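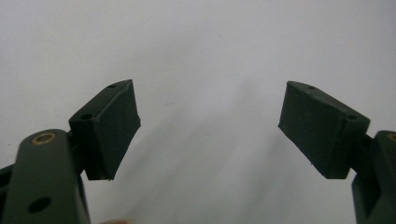
*Page last changed: October 2021*

# Virkton's long way back

Fifteen games. That is how long Virkton went last season without a win on the road, and anyone who sat through the lot of them will tell you it felt longer. Buses, rain, third-quarter leads gone by the time the tea was poured.

So why is the mood so good?

Start with the defence. Virkton gave up 38 points at Brusberg on the opening night of last year and never looked right again. Same fixture this time, same ground, and Brusberg managed two field goals. The front four got home early, the corners stayed with there men, and the crowd of 3000 had mostly gone quiet by half time.

The offence is still a work in progress. Too many short throws on third and long. The running game is better - a lot better - and the 85-yard touchdown against Vida is the play people keep bringing up in the bar afterwards. One missed tackle at the line, then nothing but grass. Vida were in front at that point and didn't score again.

Not everything has clicked. Bronico ran straight at them for four quarters and won without throwing much at all, and other coaches will have seen that tape. The kicking is shaky. The left side of the line has been patched up twice allready, and there isn't much left on the bench if it goes again.

November will settle it. Bronico again, away this time, then Vida at home, then Brusberg with a play-off place quite possibly on the table. Win two of the three and Virkton are probably in. Win one and it's sums and other people's results.

Tickets for the Brusberg game are moving fast. Last year you could have had a whole row to yourself.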